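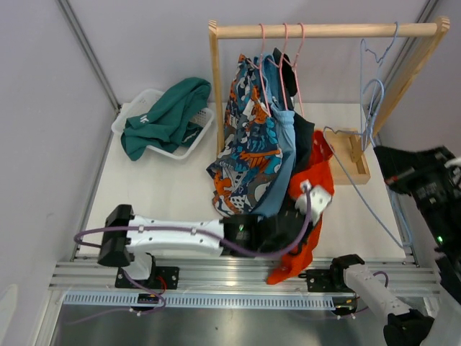 *Patterned and plain shirts on pink wire hangers.*

# "A shirt tells you how it wants to be mended"

Hrefna Gunnlaugsson does not like the word hobby. When I use it, in the first minutes of our talk, she puts down her needle and looks at me over her glasses.

"I charge money for it," she says. "I pay tax for it. My aunt, she had a hobby. She collected spoons."

Her mending workshop, Trurnell, is on the ground floor of an old house behind the bus station. Before her, the place was a shop for fishing things, and one wall still has the small holes where the rods were fixed. She rents it together with Kvido Kollár, who repairs shoes and bags in the back half. They share one kettle, one telephone and the heating bill, which in January was so high that they both worked in their coats.

People bring her mostly shirts. I had expected wedding dresses or good wool suits, but she says that these come only now and then. "The dress is worn one time, so how can it be broken? The shirt is worn each week for years. It is the collar that goes first, then the elbow, then under the arm. For men with a beard the collar goes even sooner."

Turning a collar is the work she likes most. She opens the seam, takes the collar off, turns it so that the worn side is hidden, and sews it back. It sounds simple, and I say so. She gives me a collar and a small pair of scissors and lets me try to open the seam. After a quarter of an hour I have opened a part as long as my thumb, and also made a hole.

"Now you know the price," she says.

The price is in fact nine euros for a collar, and it has not changed for six years. Kvido shouts from behind the curtain that this is a foolish price. They have had this discussion before.

She learned the work late. For a long time she was in the office of Drelell, a company which rented out bed linen to hotels. There she saw every morning what was thrown away. A sheet with a hole smaller than a coin went into a sack, and the sack went to be cut up for cleaning cloths. She once asked if the sheets could be mended. The manager was polite, she remembers, and he showed her a page with numbers. A new sheet cost less than the time to repair the old one.

"He was right with his numbers," she says. "I was not angry with him. But I took home one sack, and I started to practise."

She practised on 78 pillowcases, all of which she still has. The first ones are terrible, and she shows them to her pupils so that they will not lose courage. The stitches are long and they pull the cloth together, and in some places she sewed the front to the back. The later ones you must hold against the window to find the repair.

I ask whether a repair should be seen or not. This is a question on which menders can quarrel for a whole evening. Many younger customers want a bright thread and a patch in another colour. Hrefna does it when they ask, but her heart is not in it.

"For a child's trousers, yes, put a red patch, put a fish. For a shirt I prefer quiet. If the shirt has a pattern, it is easier for me – the eye gets lost in the pattern and does not find my work. A plain light shirt is the hardest. There you cannot hide anything."

Kvido comes out at this moment with a brown handbag under his arm. He has the opposite opinion. A strap that was repaired should look repaired, he thinks, otherwise the customer forgets and puts again five kilos of potatoes in it. He learned from an old man called Voicu, who marked each finished sole with a little cross. Kvido does the same. He has written down 536 pairs of shoes in his notebook since he moved in, and he can tell you which ones came back.

"Not many," he says, and returns behind his curtain.

On the shelf over the sewing machine there are boxes with buttons, sorted by the number of holes and then by colour. A good part of them came from Zivetti, a tailor's shop in the same street that closed when the owner went to live with his daughter. He brought the boxes himself, on foot, in several trips, and did not want any money. Hrefna mends his pyjamas in exchange.

Before I leave, I want some advice for people who mend at home. She thinks for a long time and makes a knot.

"Wash it first. Please write this. Then use a thinner thread than you think you need, and do it near the window in the morning. And when the hole is small, do it the same week. People wait up to a year, and then they bring me a hole with a little bit of shirt around it."

A woman has come in with a coat over her arm. The lining is torn along the whole back, and she begins at once to apologise for it. Hrefna is already turning the coat inside out.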